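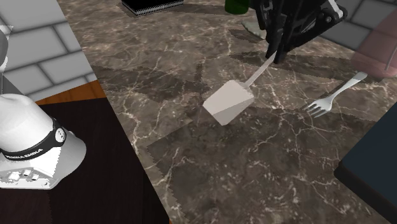
How to Check a Used Car Before You Hand Over Money

Every seller has a story about why the car is so cheap. Listen politely and then go look at the car. I've bought enough bad ones to distrust any listing that says "runs great, just needs a little love," and I distrust "adult owned" even more. Adults ruin cars all the time.

What follows takes an hour if the seller leaves you alone. Some won't. Keep working while they talk.

1. Ask for a cold start

Tell the seller you want the engine cold, and put your hand on the hood when you get there. If it's warm, ask why. "I just moved it for you" may be true. It may also mean the car won't start at 8 a.m. without a fight. I'd come back another time before I'd take their word for it.

Listen to the first few seconds. A tick that fades may be nothing much. A knock that stays is a reason to go home.

2. Read the paperwork before the paint

Match the VIN on the dash to the one on the door jamb and the one on the title. Then go through the service receipts. A stamped booklet proves that somebody owns a stamp. Receipts with part numbers and mileage are harder to fake, and you can call the shop.

When I looked at a wagon out in Zirnside, the folder had 15 receipts in it and all but two were for tires. No oil changes in the whole stack. The seller, Erasto Langat, was perfectly pleasant about it and said he did his own. He couldn't tell me what weight of oil it took.

3. Get down on the ground

Bring a flashlight and something to lie on. Look at the rocker panels, the rear subframe and the brake lines. Fresh black undercoating on an old car makes me nervous, because it hides rust just as well as it stops it. Tap it with a screwdriver handle. Solid metal rings and rotten metal thuds.

Check the inside edges of the tires too. Sellers photograph the outside.

4. Scan it, but don't worship the scanner

A cheap code reader will show stored faults. It will also show whether the readiness monitors were reset, and a car with no codes and no completed monitors was probably cleared that morning. I use a basic Geerts unit. The expensive Maltance one my neighbor swears by gave us the same two codes and took longer to do it.

5. Drive it for real

Five minutes around the block tells you the radio works. You need highway speed, a hill, a rough road and one hard stop with nobody behind you. Leave the radio off. Turn the wheel to full lock both ways in an empty lot and listen for clicking.

6. Pay for an inspection anyway

Use a shop you picked. Flora Gourlay at the garage in Flesby does mine, and she has talked me out of five cars. I was annoyed every time. If a seller refuses an inspection, the price doesn't matter anymore.

One note on haggling: write down what you found, with repair quotes, and hand it over. Skip the speech.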